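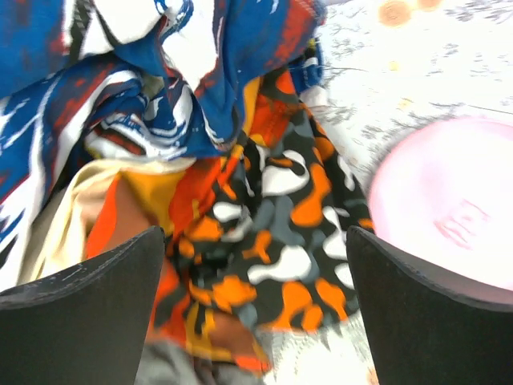
Club and League Play > Over the Board

Thread: Is the exchange sac on c3 a plan or a personality disorder?

gobnait_d
Lost another one in the Celtbridge league last night and would like a ruling. I'm Black in a Dragon, he castles long, I take on c3 with the rook on move 16 because that is what one does. He recaptures with the b-pawn. I then spend 20 minutes discovering I have no follow-up. Lost in 41.

My team captain says the sac was fine and everything after it was bad. I feel this is what people say about marriages. Was it fine?

Position for those who care: my queen was on a5, knights on f6 and e5, bishop g7, other rook still on f8. His queen on d2, bishops on e3 and b3, king c1.

rookless_in_june
Sac is fine. Your captain is right. Rook f8 to c8 next move and you're having a nice evening. What did you play?

gobnait_d
h5.

rookless_in_june
Oh.

Zhenhua J
I'm going to disagree with the crowd of one. With the queen already on a5 and a white queen on d2, you have to check every line where he offers the queen trade. After Rxc3 he can take with the queen, you swap, and now you are down the exchange for a pawn at most. Did you look at Qxc3?

gobnait_d
I looked at it in the sense that I hoped he wouldn't.

Zhenhua J
Then the sac wasn't fine, it was unpunished. Those are different columns in my notebook.

rookless_in_june
In that endgame White's pawns are still broken after bxc3 and Black has a lovely knight on c4 coming. I'd play it.

Zhenhua J
You'd play it and I'd win it. White has two bishops and a rook for the open file. Give me the h-pawn and an hour.

mariann_boros
Coach hat on (under 1500s mostly, so salt as needed). When my students give up the exchange I ask them to name the next two pieces that are coming to the party, and on which squares. Out loud if it's a training game. If the answer is "the knight, somewhere" we put the rook back. Gobnait, in your game you had a queen and one knight near the king and a rook on f8 that had not been introduced to anybody. h5 is a perfectly respectable Dragon move, it's just from a different Dragon.

gobnait_d
"From a different Dragon" is going on the scoresheet.

toan_hau
I went through 137 of my own blitz games with that sac last winter. Scored better when the second rook was already on c8 BEFORE taking. Quite a bit better. Anyway that's my science. I also scored well when the other guy was drunk but I can't filter for it

Zhenhua J
Blitz. So noted.

toan_hau
you say that like it's a disease

Zhenhua J
At 3 minutes nobody defends the c-file. At 90 minutes people sit there and eat a banana and defend it.

rookless_in_june
He has a point about the banana. My last opponent ate two.

Shaohua Cheng
Engine for whoever wants it: in the position as given, with White to move after Rxc3, it likes Qxc3 and gives White a small plus, nothing to resign over. After bxc3, which was played, it's level and Rc8 is the top move. h5 isn't in the top five. So everybody here is partly right and can go home.

Zhenhua J
"Small plus" with the queens off is a long afternoon for Black.

Shaohua Cheng
Yes, but it's Gobnait's afternoon.

gobnait_d
It was. I'd like it back.

mariann_boros
One practical thing. Try the position from the white side against a friend, 15 minutes each, three or four times. You find out fast which black moves annoy you. I had a student who swore by the sac until he had to face the quiet version with Rc8 and Nc4, and after that he understood what he'd been leaving out. He still loses, but he loses later.

rookless_in_june
Happy to be the friend. I'm free after 8 most evenings. You can have White and I'll be insufferable with the knight.

gobnait_d
Done. What do I do if you offer the queens?

rookless_in_june
I'm Black, you're the one offering.

gobnait_d
See, this is the sort of thing that comes up in my games.

toan_hau
can I watch

Zhenhua J
Post the moves please. And play Qxc3 in at least one of them. I have a view on that endgame.

rookless_in_june
We'd gathered.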